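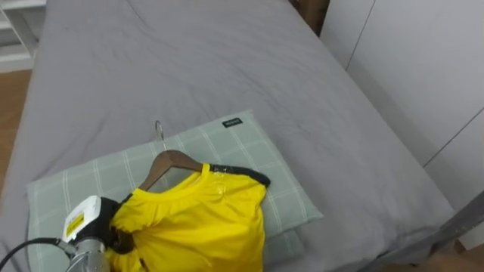 Courts and Corrections | News Releases

May
By Thiện Quách, Office of Public Information

DROKITZ COUNTY — A county judge has approved a settlement that requires the Drokitz County Jail to give written notice before moving anyone held there to an out-of-county facility.

The agreement ends a lawsuit filed by the Gelasora Defense Project on behalf of 17 people who were transferred while their cases were pending. The suit said the moves left them unable to meet with their lawyers before hearings.

Under the settlement, the jail must notify defense counsel at least seven days before a planned transfer. Emergency moves are still allowed, but the jail must report them to the court within 10 hours. The county will also pay $3,000 toward filing costs. It did not admit wrongdoing.

"Lawyers need to know where their clients are," said Dotum Qaisi, the project's legal director. "We asked for notice in writing, and the county agreed to it."

The sheriff's office said it has started training transport staff on the new forms — the first notices will go out next month. 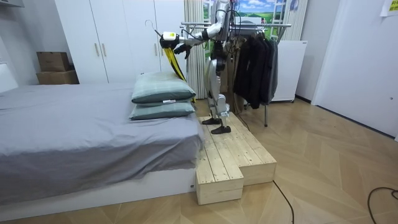
What Families Should Know

Relatives can ask the jail records desk for a person's current location. Attorneys who did not receive a notice should contact the court clerk and have the case number ready.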